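Collecting Pick-and-Place Demonstrations for a Small Robot Arm
Project report, Sterov group
Veltwood, October 2024

1. Background

The aim of our project was to teach a small robot arm to pick up a cube from a table and drop it into a box, using recorded examples in place of hand-written motions. A policy trained this way can only be as good as the examples it is given, so most of our semester went into collecting them. This report covers the collection. Training is covered only briefly, and the full evaluation is planned for November.

We took over the arm design from an earlier course project called Dondenel. The housings are 3D printed and the joints are driven by hobby servos. We kept the link lengths and the gripper, and rewrote the recording software.

2. Task definition

One episode is one attempt at the task. The arm starts in its folded rest pose, moves to the cube, closes the gripper, lifts, carries the cube to the box, and lets go. The operator then returns the arm to rest and stops the recording. An episode counts as a success if the cube ends up inside the box and the box has not been pushed out of place.

We set a target of 1000 recorded episodes and hoped to keep at least 800 of them after review.

3. Work area

The arm works over a table covered with white paper. We marked start positions for the cube on the paper in pencil, lightly enough that we did not expect the marks to matter to the camera. A dark fabric panel stands behind the table to block most of the view of the workshop. In our first tests there was no panel, and people walking past showed up in the recordings.
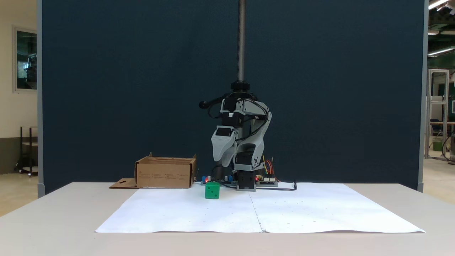 Figure 1. The arm over the work area, with the green cube in front of it and the cardboard box to the left.

The cube is small compared with the opening of the box, so the release is forgiving. The grasp is the hard part. If the gripper comes down a few millimeters off, one finger lands on top of the cube and the servo stalls.

4. Recording procedure

The operator controlled the arm with a second, unpowered arm of the same shape. Joint angles were read from this leader arm and sent to the working arm, and both sets of values were saved along with the camera images. We call the log format Åberg in our code. It is a folder per episode with one table of joint values and numbered image files.

Each session followed the same steps:
Check that the joint zero positions match the saved calibration.
Tape down the paper and put the box back on its marks.
Draw the next start position from the shuffled list.
Place the cube, start recording, do the episode, stop recording.
Note the result on the session sheet right away.

The last step was added in the second week. Before that we filled in the sheet at the end of a session and got the order wrong more than once.

We worked in teams of 2, one person operating and one placing the cube and writing the notes. Operators switched when they got tired. Tired operators moved more slowly and paused over the cube, and those pauses show up in the data as long stretches where nothing happens.

5. Review of the episodes

We stopped short of the target number because of time lost to a stripped gear in the shoulder joint. After review, 702 episodes were kept. Episodes were removed for these reasons: the cube was dropped outside the box, a hand was visible after the start of the motion, images were missing, or the joint log and the images were out of step by more than a few samples.

Failed grasps followed by a successful second try were kept. There was some disagreement about this in the group. The argument for keeping them was that the policy will also miss sometimes and needs to have seen a recovery - we have not yet tested whether it helps.

6. Problems

Servo heat was the main limit on session length. The elbow servo began to sag after long runs, which shifted the gripper height. We added breaks and a zero check between blocks.

The cube positions are not evenly covered. Positions close to the base are awkward to reach, and more of those episodes were thrown out. A policy trained on the current set will probably be weaker there.

7. Next steps

A first policy has been trained on part of the set to check that the data loads correctly. Before the November evaluation we will record more episodes at the near positions and repeat a block with the cube rotated.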